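Stanbridge library gets its evening hours back

If you've walked past the Stanbridge branch library after work lately and rattled the door handle in hope (guilty, more than once), I have good news. Starting in December the library will stay open until 8 p.m. every Tuesday, and if the trial goes well the late night could stick around for good.

I got the word from Isla Mahuika at the front desk while I was returning a stack of overdue mysteries, so I can tell you she was in a very forgiving mood. The city signed off on the money last week. It pays for two extra staff members on the late shift and for keeping the heat on, and that second part matters more than you'd think if you've ever tried to read in the back corner by the atlases.

The evening hours went away five years ago, when the branch lost part of its budget, and people have been grumbling about it ever since. I was one of the grumblers. I work until 5 most days, the branch closes at 5:30, and the bus down Kingi Street does not care about my reading habits. For a long time my library visits were Saturday morning or nothing, along with every family in the neighborhood and their strollers.

What finally moved things was a petition that started at the laundromat, of all places. Ea Laxdal taped a sheet of notebook paper above the change machine and figured she'd get a handful of names. She filled the sheet in three days and had to tape up another one. By the time she carried the whole bundle to the city council meeting she had 100 signatures, plus a few drawings from kids who were too young to sign but had plenty to say. One of them wanted the library open until midnight and also wanted a dog to live there. The council did not take up the dog.

"I just wanted somewhere warm to sit with my daughter that didn't cost us a sandwich," Laxdal told me. She does the early shift at the bakery and her daughter has homework, so the two of them plan to be there the very first Tuesday.

The late nights won't only be about checking out books, either. There'll be homework help at the big tables from 5 to 6:30, and after that the community room opens up for anybody who wants it. You don't need a library card to come in and sit down, but you'll need one to borrow anything or to use the computers. Cards are free if you live in town, and Mahuika says they can print yours while you wait.

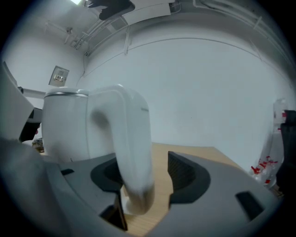

White walls and a pale wood tabletop.

I asked about parking, because somebody always does! The lot behind the building has 41 spaces and will stay open until the doors close, but the gate on the Kingi Street side gets locked at 6, so if you come later than that you'll want to use the side alley. The bike rack is still by the front steps. The book drop is still a little stiff, and I'd push the flap hard with your elbow if your hands are full.

The café cart won't be running in the evening, at least at first. You can bring a drink as long as it has a lid on it, and the vending machine in the hall takes cards now (it used to take only quarters, and it took a lot of mine).

The trial runs for three months. The staff will keep track of how busy the evenings get, and the council will look at those numbers in the spring before it decides whether to pay for more. A second late night is a possibility – people seem to be split between Thursday and leaving well enough alone – but Mahuika wouldn't make any promises, and I did try.

If you'd like to help with homework hour, they're still short a couple of people who are comfortable with middle school math. I am not one of those people, so please don't look at me. You can leave your name at the desk any time the branch is open, and there's a short form and a background check to get through before you start.

Regular daytime hours stay the same. Story time is still Saturday at 10, and the holiday closing dates are posted on the front door.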